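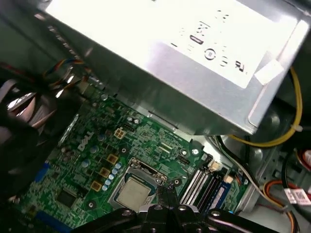
Home Research People News Contact

Print this page E-mail this page

Reading the fold: an interview with Lilla Bognár

Lilla Bognár leads the structure comparison group at the Whitlock Institute, where her team maintains Alness, a catalogue of 2,722 protein domains sorted by fold. She joined the institute from Dromholm, having trained as a crystallographer.

Dr. Bognár described the early catalogue as a modest undertaking. "We began with 40 beta-propeller domains and a spreadsheet," she said. "The blades were numbered differently in almost every paper, and we wished to compare like with like." 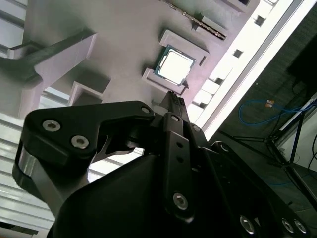
Disordered regions

The treatment of flexible loops remains under review. Alness currently retains them, although they are excluded from alignment scores. "A loop may be poorly resolved and still carry the binding residues," Dr. Bognár said. "I would prefer that users see it and judge its worth."

The group's alignment program, Prallel, agreed with manual assignment in 97 of the test cases. The 2 disagreements – both circular permutations – have been

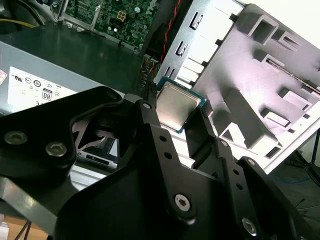 referred to an outside curator. "They are awkward proteins," she said. "One has its first strand where we would expect the last."

The next release is planned for December and will add helical repeat domains to the catalogue.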